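동아리 로봇팔 두 대로 케이블 분류하는 과제, 엉킨 더미에서 자꾸 막혀요

안녕하세요, 고등학교 로봇 동아리에서 학기 프로젝트를 맡고 있는 학생입니다. 글이 좀 길어질 것 같은데 미리 양해 부탁드려요. 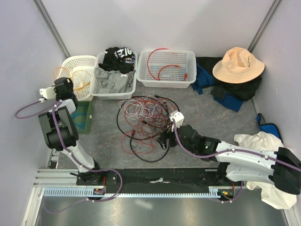
저희 과제 이름은 '플리티어(Flitier)'이고, 바닥에 뒤섞인 케이블을 한 가닥씩 집어서 벽 쪽 흰 바구니에 나눠 담는 게 목표예요. 옷가지 정리는 다음 단계로 미뤄 뒀고요. 빨간 선과 흰 선은 색으로 그럭저럭 구분이 되는데, 검은 선이 더미 바깥으로 크게 고리를 만들고 있으면 하나를 집어도 나머지가 줄줄이 따라올라옵니다. 지금까지 시연 데이터를 636개 모았는데도 오른팔이 더미에 들어가면 한참을 헤매요. 교내 발표가 3월 22일이라 마음이 급합니다. 데이터를 더 모아야 할까요, 아니면 동작을 바꿔야 할까요? 비슷한 과제 해 보신 분 계시면 작은 조언이라도 부탁드려요!

Digby Prendergast
반갑습니다, 저도 작년 11월에 릴턴(Rillton) 학생 대회에서 거의 같은 걸로 고생을 해서 그냥 지나칠 수가 없네요 ㅎㅎ 저희는 982개까지 모았는데, 개수보다 시연하는 사람마다 집는 방식이 제각각인 게 더 큰 문제였어요. 그래서 규칙을 정했습니다. 무조건 커넥터 쪽 끝부터 잡고, 끝이 안 보이면 왼팔로 더미를 살짝 눌러 준 다음 오른팔로 천천히 들어 올리기. 들어서 3초쯤 멈췄다가 옮기면 딸려 온 선이 떨어지는 경우도 꽤 있었고요. 그리고 처음부터 큰 더미로 하지 마시고 두세 가닥으로 시작해서 조금씩 늘려 보세요. 아, 팔에 붙은 선도 한번 살펴보세요. 저희는 그게 관절에 걸려서 하루를 통째로 날린 적이 있답니다. 발표 잘하시길 응원할게요!

코르데이루
그냥 케이블 수를 줄이세요. 심사에서는 그런 거 잘 안 봅니다.

데스타보맘
아이가 비슷한 동아리를 해서 옆에서 본 것만 말씀드려요. 기술적인 건 잘 모르지만 그 팀은 실패한 영상도 지우지 않고 발표 때 같이 보여 줬더니 선생님들이 오히려 그 부분을 제일 많이 물어보셨대요. 5분 발표면 실패 장면 하나는 넣을 만하지 않을까 싶네요. 다들 밥 잘 챙겨 먹으면서 하세요~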